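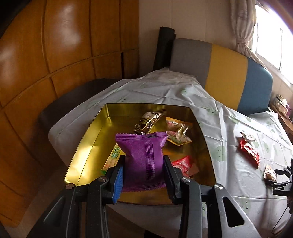

What the pauses were doing to our policy

Saturday, December 10, 2022

In my last post I promised to write about the packets, and then I did not write anything for a long while. The reason is that the result changed two times. Now it has stopped changing, so I can put it down.

For those who have not followed: the task is to move wrapped snacks between a shallow box and a table. We do not drive the robot to collect the demonstrations. A person holds the gripper in the hand and does the task with it, and the camera on the gripper records everything. Later the policy is trained on these recordings and runs on the arm, which in our project has the name Otelia. The project itself is called Pririer, and please do not ask me how to pronounce it, because Svend Vestergaard and I say it differently and we have both stopped correcting each other.

Packets are a difficult object. The film is shiny, so the same packet looks different when you move the gripper a little. The wrapper is full of air in one part and full of food in another part, and when the fingers close, the air goes somewhere else and the packet turns. A person feels this and corrects it without thinking. The camera sees only a wrinkle that moves.

We had 635 demonstrations when I started the analysis. The first policy trained on all of them had a strange behavior. It came down to the packet very nicely, it opened the fingers to a good width, and then it stayed there. Sometimes it stayed for two seconds and continued. Sometimes it stayed until we pressed the stop button. My first idea was that the network could not decide between two packets lying near each other, and I lost most of a month on this idea. I tried the task with a single packet on the table and the arm was waiting over it in the same way.

Then Jaxon Arsenault asked me to look at the demonstrations with him at normal speed, from beginning to end, with no skipping. I had only looked at them as rows of small pictures before. At normal speed you see it quickly. People stop before they grasp. They bring the fingers to both sides of the packet, they hold still, they maybe look if the pad is in the right place, and then they close.

I marked these stops by hand. A stop was any part before the closing of the fingers where the gripper almost does not move. I found one in 244 of the demonstrations.

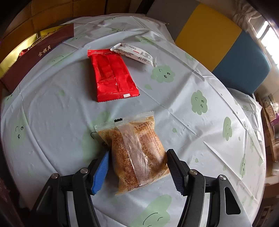

For the network a stop is a very bad lesson. The picture from the camera is the same at the start of the stop and at the end of it, but the right action is "do nothing" for many steps and "close" for only one step. A policy that sees one moment at a time has no way to know how long it has already waited. It learns the more frequent answer, and this answer is to wait.

I want to say clearly that this is a known problem. People who work with recorded demonstrations have met it before me, and the usual cure is to delete all the steps where nothing moves. We tried this first, of course. It removed the waiting, but the grasps became worse. The arm now closed the fingers while it was still coming down, and it pushed long packets to the side before it had them. With flat packets it often took only the crimped end, and the packet fell on the way.

So we made a second version. We do not delete the stop completely, we shorten it. From each stop we keep seven steps, always the last ones before the fingers begin to close, and we also give the policy a short history of the finger width and the gripper motion. In this way it can see that it has come to rest, and the answer after coming to rest is always to close, quite soon. The descent also keeps its natural slow ending, and I believe this part matters more than the history, but I have not separated the two things yet. Svend believes the opposite.

With the second version the endless waiting is gone in all the trials we did at Landry this week. The grasps are as good as they were with the complete recordings, and the whole movement is faster. What still fails is a packet that lies partly over another one. The fingers take both, or they take the upper one and pull the lower one with it. I do not think the stops have any connection to this. In the demonstrations people solve it by pushing the packets apart a little first, and not everybody does it, so there are few examples to learn from.

Some smaller notes, mainly for myself. The lighting from a window changes a lot during an afternoon and on shiny film you see it strongly, so the recordings of one person should not all be made at one hour. The wrappers become soft after many grasps and then they behave differently from new ones, and we must write down when we replace them. The rule "seven steps" was chosen on our own data and I would not trust it for another gripper speed.

In the next weeks I will do the test without the history, to finish the discussion with Svend. Jaxon is going back to Londau for the holidays and takes one of the grippers with him, so we will get recordings from a different kitchen. If somebody has compared shortening and deleting on soft objects, please write to me, I would like to read it before I repeat it.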